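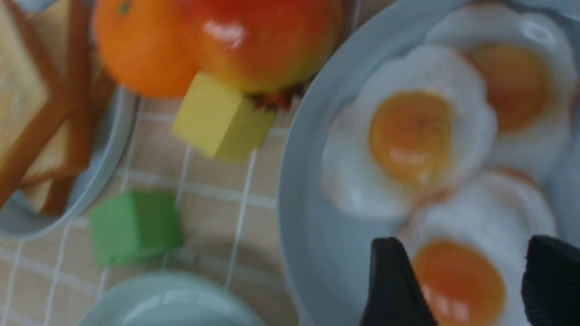 1/ Clinus starter kit, first impressions

Okay friends, I promised a proper thread on the Clinus arm kit from Drivanov and I've finally got enough hours on it to be fair. Get a cup of tea, I do go on.

2/ What you get: the arm, a two-finger gripper with black fingers, a little wrist camera, the power brick and a printed guide that is much nicer than it needed to be. I paid 600 for the set, shipping on top. The toy food is mine, so please don't write to Drivanov asking where the eggs are!

3/ My test table is breakfast. Toy bread on a pale blue plate, an apple and an orange, a couple of colored blocks, and the fried eggs on their own big plate. I picked eggs as the hard one. They have wavy edges and they overlap each other, and I wanted to know how the gripper would cope with picking out one of them.

4/ You're looking through the wrist camera up top, with the fingers either side of the lower egg. I love this view. When you drive the arm by hand you stop watching the arm and just watch the fingers, and after an evening it feels quite natural - a bit like using tongs.

5/ Numbers, for those of you who like them. I set it 94 egg pickups over two weeks, all from that plate. Single eggs were easy. Overlapping ones were where I lost most of my tries, usually by bringing two up together. Blocks gave me no trouble at all, bless them.

6/ Setup took me an afternoon. The calibration step wants a plain background and I had my checked tablecloth down, so I fought with it for far too long before I read page 3 of the guide. Read page 3!

7/ Things I'd change: the cable is short, and the camera goes soft when you get very close, so small parts near the fingers can be a guess. The Jurčo mount some of you recommended does tilt it a little better, but you have to redo the calibration after fitting it.

8/ Software is Zillirero, which comes with the kit. It records every run and lets you play it back, and I have over 2854 clips on my laptop already (help). Sorting them is clumsy. Support tells me folders are coming in November and they were very kind about my long email.

9/ Would I buy it again? Yes, for a hobby table or a classroom with a patient teacher. If you need something to run all day without you, I'd look at the bigger arms and save up a bit longer.

10/ Next I'm trying the bread, one slice at a time from the stack. If you have the kit and a good trick for thin things, please tell me, I read every reply.

- Faith Nzioka, 30 June 2021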